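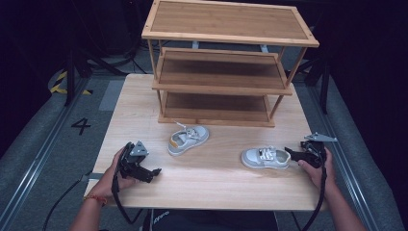 The Weltov kit cost 1,081 pounds with the discount, and Laine Vasiliauskas had three weeks to decide whether Holmgren should buy 27 more. She had been sent the kit in April with a printed guide, a licence key and a sheet of tasks. Task four was shoes.

"It says pick up, place, toes forward," Anathi Ngubane read out. "Then you do it again."

"How many times?"

"248."

Laine wrote that down. She wrote everything down, as the Gorkar trial the year before had ended in an argument over who had said what. Gorkar's grippers had pinched well enough but they were heavy, and two people had gone home with sore wrists. Voder had sent a very nice salesman and no kit at all.

By eleven o'clock they had a rhythm. Anathi worked and Laine kept the log. Small shoes were harder than the men's boots they had done the day before. The laces got in the way. If you took hold by the tongue the heel swung round, and if you took hold by the heel you had to turn your whole arm to get it under the shelf above.

"Would you want one of these in your house?" Laine asked. "The robot, I mean, when it's finished learning."

"For shoes?"

"For anything."

Anathi thought about it. "My son leaves his on the stairs. I shout, he moves them. It takes a minute."

"I can't put that in the review."

"You can put that the handles are comfortable."

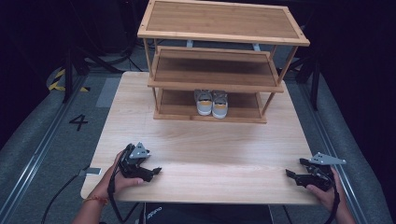
Laine put that the handles were comfortable. Under faults she put the cables, which caught on the chair, and the guide, which had no page seven.

At lunch they ate sandwiches in the corridor and Laine rang Weltov about the missing page. A man said he would look into it. He asked how they were getting on and she said they were on shoes.

"Everybody hates shoes," he said. "Towels are worse, though."

She went back in and looked at the sheet. Task five was towels.

"What did he say?" Anathi asked.

"He's going to send the page."

Anathi flexed her fingers and sat down again. Laine turned to a clean sheet, wrote the next number at the top -- she had got as far as 3 before lunch on the second set -- and told her to start when she was ready.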